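Pledeck oval meeting table, two months on
Maëlys Leblanc
4 February 2021
14 shares | 2 comments

We bought the Pledeck after the old table in our shared office at Flitstead lost a leg for the second time. It came from Selten, a small contract furniture firm, and cost £235 including delivery to the ground floor. I have been using it since before Christmas for post, meetings, laptops and a good deal of snacking, and this is what I think of it. 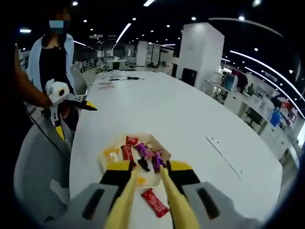 4 min read

The top is white and has rounded edges all the way along, so there are no corners to catch your hip on. I had wanted a rectangle because it would push up against the wall. I was outvoted, and I now think the others were right. The room is narrow by the door and people get past the curve without turning sideways.

Assembly took two of us most of a morning. The top is heavy and has to go face down on something soft while you fix the frame. Selten's instruction sheet shows the bolts at the wrong scale, so I laid them all out by length first and worked from that. One washer was missing. I rang on the Monday and they posted a bag of them, which arrived two days later.

The thing I check on any white surface is how it cleans. Tea comes off with a damp cloth if you get to it the same day. Biro needs washing-up liquid and some patience. Whiteboard marker left a grey shadow that took three goes, and I can still find it if I bend down in the right light. Fingerprints don't show. Crumbs do, and so does dust — you will wipe this table more often than a wooden one.

Sweets have been a fair test. There is nearly always something out on ours, and through January it was the Christmas leftovers, reds and purples mostly, in shiny wrappers. They are easy to find against the white, and so is any stray one that ends up on the table beside the rest. We started with a plain open cardboard tray, which did the job and cost nothing. Cardboard does slide, though, and if you reach for something from the far side it tends to come with you.

I then tried a Ko plate, which is six-sided and has a raised rim. It was a present, so I can't give a price. It stays where you put it better than the tray did, and the rim stops things rolling off.

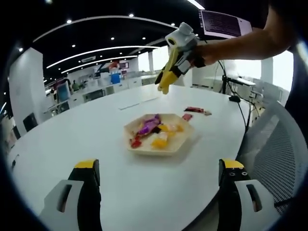

Back to the table. It stands level on our floor, which is not level, thanks to adjustable feet that you turn by hand. They have worked loose once. There is a slight wobble if somebody leans hard on one end, but typing doesn't set it off. Selten gives the limit as 80 kg spread evenly. I have not sat on it and would ask you not to either.

Cables are the weak point. Ours lie across the top and look untidy, and I have started taping them down. The clip-on tray sold for the underside is extra and I didn't order it. If you work at the table every day I would add it at the start, as fitting it later means turning the whole thing over again.

The finish has held up so far. There is one small chip on the underside of the edge from when we carried it in — our fault.

Would I buy it again? Yes, at this price. I looked at a cheaper one for roughly £200 and the top flexed when I pressed on it in the showroom. The Pledeck doesn't. If you do a lot of drawing or use markers, get a darker top.

Comments (2) | Contact | © 2021 Maëlys Leblanc | Back to top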